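Haushaltstipps · Wäsche

Frontlader richtig beladen: Was sich aus Roboterversuchen für die eigene Waschküche mitnehmen lässt

Wer eine Waschmaschine befüllt, denkt selten darüber nach. Tür auf, Arm voll Wäsche hinein, Tür zu. Für einen Roboter mit zwei Greifern ist dieselbe Arbeit eine lange Kette von Einzelschritten, und an jedem davon kann etwas schiefgehen. Eine Arbeitsgruppe um Filippos Nikolaidis in Sarnitz hat das Beladen und Ausräumen von Frontladern mit einem System namens Lagman untersucht. Der Versuchsbericht ist eigentlich für Fachleute geschrieben. Einige Ergebnisse lassen sich aber direkt im Haushalt verwenden, und um die geht es auf dieser Seite.

Für die Versuche wurden Bewegungen zuerst von Menschen ferngesteuert vorgemacht und aufgezeichnet. Aus diesen Vorführungen lernte das System, selbst zu greifen und abzulegen. Insgesamt gingen 2237 Durchgänge in die Auswertung ein. Ein Durchgang war immer gleich aufgebaut: Korb vor der Maschine, Tür offen, Wäsche in die Trommel, Kontrolle der Türdichtung.

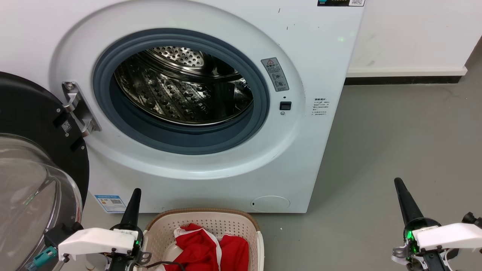

Lesezeit: 4 Minuten

Der Korb gehört vor die Öffnung

Am stärksten wirkte sich die Stellung des Korbs aus. Stand er direkt vor der Maschine, war der Weg zur Trommel kurz, und es fiel kaum etwas auf den Boden. Stand er seitlich neben der Maschine, mussten die Arme mit hängender Wäsche schwenken. Ärmel und Hosenbeine blieben dabei an der Tür oder am Korbrand hängen.

Im Haushalt gilt dasselbe. Den Korb mittig vor die Öffnung stellen, mit so viel Abstand, dass man sich bequem davor hocken kann. Die Tür vorher ganz öffnen, bis sie von selbst stehen bleibt. Wer eine Maschine mit Türanschlag links hat, sollte auch links genug Platz lassen und dort keinen Wäscheständer abstellen.

Kleinere Griffe

In der ersten Versuchsreihe sollte Lagman möglichst viel auf einmal fassen. Das sparte auf dem Papier Zeit. Tatsächlich hingen große Bündel oft halb aus der Öffnung heraus und mussten nachgeschoben werden. In der zweiten Reihe nahm das System ein oder zwei Teile pro Griff und war am Ende schneller fertig.

Für Menschen ist das nicht ganz so streng zu sehen, die Hände sind geschickter als zwei spitze Finger. Trotzdem lohnt es sich, Bettwäsche und große Handtücher einzeln einzulegen und dabei aufzuschütteln. Verknäulte Stücke werden schlechter gespült und können beim Schleudern eine Unwucht verursachen. Bettbezüge vorher zuknöpfen, sonst sammeln sich Socken darin.

Oben greifen, nicht wühlen

Gegriffen wurde immer am höchsten Punkt des Wäschehaufens. Diese einfache Regel war zuverlässiger als der Versuch, einen Kragen oder Saum zu erkennen. Bei einfarbiger Wäsche tat sich die Bilderkennung ohnehin schwer, Falten und Kanten auseinanderzuhalten.

Beim Beladen von Hand ist die Regel vor allem für den Rücken nützlich. Wer schichtweise von oben abträgt, muss nicht tief im Korb ziehen. Taschen werden bei dieser Gelegenheit gleich mit kontrolliert.

Die Türdichtung prüfen

Kvido Charvát hat die misslungenen Durchgänge durchgesehen. Der häufigste Fehler beim Beladen war Stoff, der auf der Gummidichtung liegen blieb. Die Tür hätte sich in diesen Fällen zwar meist schließen lassen, aber mit eingeklemmter Wäsche. Deshalb bekam das System einen zusätzlichen Schritt: Nach dem letzten Teil wird der untere Rand der Öffnung noch einmal betrachtet, und was übersteht, wird nach hinten geschoben.

Diesen Schritt sollte man sich auch zu Hause angewöhnen. Einmal mit der Hand am Gummi entlangfahren, unten beginnen. In der Falte liegen außerdem gern Haarnadeln, Münzen und Flusen. Nach der letzten Wäsche des Tages die Falte mit einem trockenen Tuch auswischen und die Tür einen Spalt offen lassen.

Beim Ausräumen die Trommel drehen

Das Ausräumen gelang schlechter als das Beladen. Nach dem Schleudern liegt die Wäsche flach an der Trommelwand an, und dünne Teile werden leicht übersehen. Von 300 eigens ausgewerteten Ausräumversuchen blieb in 27 Fällen mindestens ein Stück zurück, meistens eine Socke oder ein Unterhemd am oberen Trommelrand.

Abhilfe ist einfach: Zum Schluss die Trommel von Hand eine ganze Umdrehung weiterdrehen und dabei nach oben schauen. Bei dunkler Waschküche hilft eine Taschenlampe.

Was noch nicht geht

Flusensieb reinigen, Waschmittel dosieren und Flecken vorbehandeln waren nicht Teil der Versuche. Auch die Sortierung nach Farbe und Temperatur haben Menschen übernommen. Die Gruppe arbeitet inzwischen mit der Firma Ploven an weicheren Fingerspitzen, die feine Stoffe wie Strumpfhosen schonender fassen sollen. Erste Ergebnisse sind für November angekündigt.

Das Flusensieb bleibt also Handarbeit. Es sitzt bei vielen Frontladern unten rechts hinter einer Klappe. Vor dem Öffnen ein flaches Gefäß und einen Lappen unterlegen, den Deckel langsam lösen und das Restwasser ablaufen lassen. Danach das Sieb unter fließendem Wasser ausspülen und wieder fest eindrehen.

Mehr aus dieser Rubrik: Waschmittelfach reinigen · Unwucht beim Schleudern · Handtücher ohne Weichspüler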